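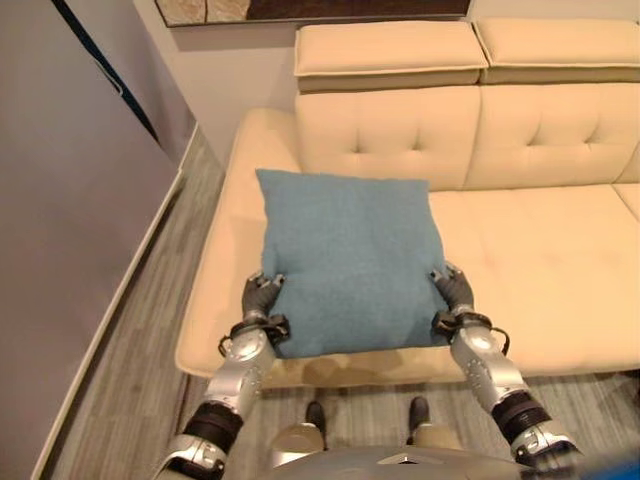 Lounge furniture and soft goods - walk-through checklist with comments
Skostosdale guest house, ground floor lounge
Date: 2019-03-04
Marks used: OK / NOT OK / RECHECK. Leave nothing blank. "Looks fine" is not a mark.

1. Sofa stands level, all feet touching the floor.
OK. Pushed down on each end in turn and it didn't rock. The last sheet also said OK, and I had to shim it the week after, so I got down on my knees for this one.

2. Sofa clear of the heater and the floor vent.
OK. 24 inches to the heater, measured with a tape. The Edadlow form lets you judge this by eye. I wouldn't.

3. Walkway in front of the sofa free of rugs, cords and bags.
OK at the time of the check. That says very little about a Saturday crowd or anyone with a suitcase.
Rug stays in storage until somebody buys a grip mat that grips.

4. Upholstery: splits, peeling, sticky spots.
RECHECK. The cream covering is sold to us as easy care. So was the one before it. No splits. Slight tackiness on the left arm, probably hand lotion, possibly the cleaner we were told leaves no residue.

5. Tufted backrest: buttons tight, none missing.
OK. Pulled every one. Small children pull them too, and then put them in their mouths, so a loose button is a NOT OK even if it is "only a little loose."

6. Seams and piping on the seat.
OK. Ran a thumbnail along the lot. Nothing lifting yet.

7. Gaps between and behind the seat cushions.
NOT OK on first pass. One hairpin, one pen cap, a quantity of cracker. Cleared, marked OK on second pass. The daily sheet has this ticked as done for every day since October. I have my doubts.

8. Fire label on the sofa present and readable.
OK. Underneath, where no guest will ever read it, but present.

9. Fire label on each throw pillow and cushion.
NOT OK. Cream ones have theirs. The light teal-blue one doesn't, or it has been cut off for looks. A fuzzy cover with no label gets no benefit of the doubt from me. Drunudel says the whole line was tested. Fine - send the paper.

10. Pillow covers: closures shut, filling not leaking, corners sound.
OK. Squeezed the corners hard. No filling came out.

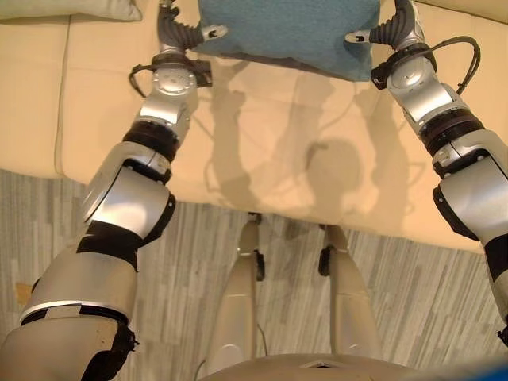 11. Towels and throws kept off seat backs and arms.
RECHECK. They slide down, people step on them, and they end up near the heater. The rule is to fold them and put them on the shelf. I have heard the argument that a terry towel protects the seat from sunscreen and wet hair. Maybe. Then lay it flat and take it away afterward.

12. Towels dry before they touch the upholstery.
Can't be marked from a single visit. I object to the form asking. Whoever wrote it wanted a tick and would have gotten one.

13. Color transfer from teal items onto the cream seat.
OK for now. Rubbed a damp white cloth on the towel and then on the pillow, 24 strokes each. Cloth stayed white. "Colorfast" on a tag means nothing to me until the tenth wash.

14. Cleaning products: right bottle, right label.
NOT OK. Spray bottle marked Fodor, contents a different color from the Fodor jug under the sink. Emptied and thrown out. Please stop topping up bottles with whatever is nearest.

15. Lighting good enough to see the seat edge and the floor.
OK. The front edge curves and drops a bit toward the floor, and pale on pale is hard to judge in the evening. Check again after dark before anyone calls this settled.

Follow-up
- Item 4: wipe the arm with plain water, look again in a week.
- Item 9: teal-blue pillow out of the lounge until the paper turns up. A phone call doesn't count.
- Item 11: shelf needs a label.
- Item 14: new bottle, printed label, no masking tape.

Replacement cover quoted at $165, or $182 with the labels sewn in. Get the labels sewn in.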